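Home | Rooms | Checklists | Workshop Notes | Contact

21 Sep 2022
Posted by the Brurkdale workshop desk

Bench Check for the Small Arm Table, with Comments

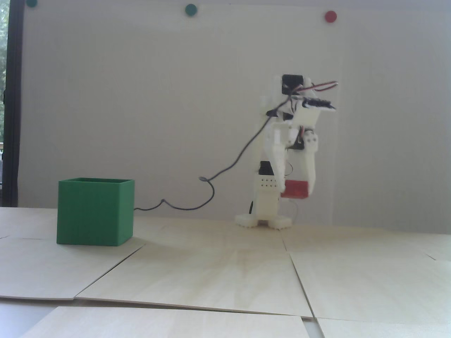
I have kept this list on a clipboard since April, and it has picked up so many penciled notes in the margins that I finally sat down with a cup of tea and typed the whole thing out, comments and all. Please use this copy and put the old one in the recycling. It covers the tabletop, the wiring, the arm itself and the blocks and box we use for the sorting exercise. Go through it before the first group comes in, and again at the end of the day if you have the energy (I know, I know, but please try).

Mark each line OK, FIX or ASK. ASK is a perfectly good answer and I would much sooner see a page full of them than a guess.

TABLE AND SURROUNDINGS

1. Tabletop panels level, no lip at the joins.
OK. The plywood moves a little with the weather, and in a damp week one panel will creep up against its neighbor. Run your palm across each join. If a block catches when you slide it over, that's a FIX.

2. No splinters along the front edge.
OK, after sanding. Children lean on this edge with their forearms, so be fussy. There is fine paper in the second drawer, and it only takes a minute to do a rough spot properly.

3. White board behind the table stands firm.
FIX. It held when I nudged it with one finger and wobbled when I nudged it with two, which tells me somebody has borrowed a clamp again. Both clamps live on the board and nowhere else, please! I have put in a request for a spare pair.

4. Drinks kept off the table.
OK. The shelf by the door is for cups, and it has plenty of room on it for everyone's.

POWER AND WIRES

5. Power supply off and unplugged before anyone touches a wire.
OK. Do this one first if you are going to do any of the others in this section. I have put it in the middle of the page only because that was where it sat on the old list, and I was afraid of upsetting people who know the order by heart.

6. Red-and-white twisted pair at the upper servo: insulation whole, no kinks.
OK, but watch it. The pair loops out to the side before it comes back to the arm, and a sleeve or a lanyard could hook it very easily. Follow it with your eyes all the way along. Don't tug on it to see whether it's tight.

7. Connectors pushed fully home.
ASK. One of them felt a shade soft to me, though my hands were cold and I wouldn't swear to it. Would the next person please check it and write down what they find?

8. Supply label matches the sheet inside the Cendach binder.
OK. The asset number on our sheet is 2709. If the number in front of you is anything else, stop there and leave the table switched off until we have sorted out which supply has wandered in.

THE ARM

9. Base sits flat on the wood, no rocking.
OK. Press gently on the front lobes, one after the other. A crumb of eraser under the base is enough to set it rocking, and I have found a surprising amount of eraser under there over the summer.

10. White printed parts free of cracks.
OK. Look hardest around the screw holes and where the brackets meet the servos. A hairline crack shows up best with a flashlight held low and to the side. Please don't glue anything, however small it looks. We have a box of reprinted parts marked Tresus and it is far quicker to swap one in.

11. Screws at the servo horns snug.
FIX, done on the spot. A quarter turn was plenty. They bite into plastic, so go easy with the little screwdriver and stop when it stops.

12. Gripper fingers smooth, nothing sharp at the tips.
OK. With the power off, run a cotton ball over the fingers. If it leaves fluff behind, there is a burr, and a burr will scratch a small hand sooner or later.

13. Fingers kept clear while the arm is powered.
OK. Remind each group out loud, even the ones who have heard it from you before. They do roll their eyes, bless them, and they do also remember.

BLOCKS AND BOX

14. Blocks clean, corners whole.
OK. Warm soapy water, a soft cloth, and dry them well. The red one gets handled the most, so give it a second look. Chipped ones go in the Kettle tin for craft day.

15. Green box: rim smooth, walls not bowed.
OK. The walls are thin, so lift it from underneath, and don't stack anything inside it heavier than the blocks. Feel all the way around the rim for nicks.

16. Box set where every child can see into it without leaning over the arm.
OK. Toward the front and off to the left suits most groups. Left-handers may like it elsewhere, and that's fine if item 13 still holds.

Leave your finished sheet in the tray by the sink with your initials at the bottom. Items 3 and 7 are still open.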